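Calibrating a two-arm humanoid in front of a mirror

Posted by Nisano
January 28, 2018

Our shared workshop is preparing a two-arm humanoid for tidying tasks around a bathroom vanity. The views attached are from the wrist and the head.
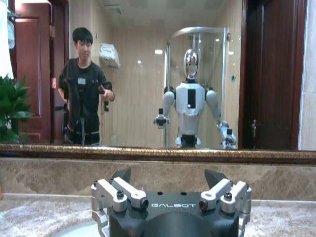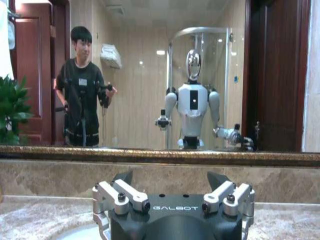
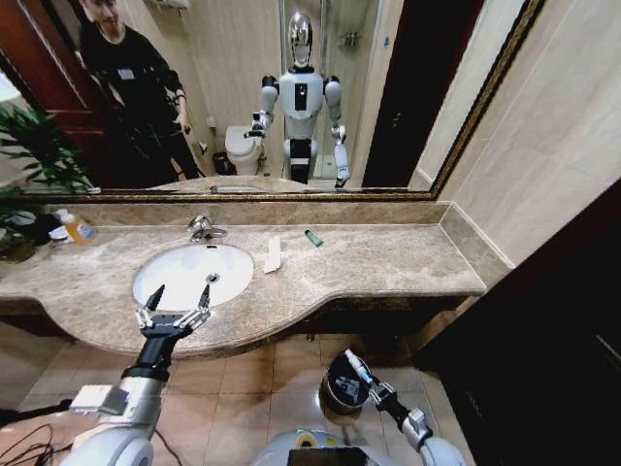

Our object detector marks the reflected gripper as a second gripper, and the planner then treats it as an obstacle. Of 361 logged false detections, 194 fall within the mirror. Covering the glass is not permitted under our agreement with the building. How should the mirror be handled in software?

Nogueira
The mirror should be entered in your map as a flat surface. Measure its four corners from the robot's base and discard any depth point that lies behind that plane. Please note that the wrist camera moves with the arm – the mask must be computed again for every pose. A fixed mask in image coordinates will serve only while the arm is still.

Stoko
Turn off the wrist camera. It worked for us.

Lekavetti
The previous reply may suit coarse reaching, but small items on a counter generally call for a close view. I would support the plane method, with a margin of 2 centimetres at the mirror's edge. Members should also check the faucet, as polished metal produced similar errors on our own build last July.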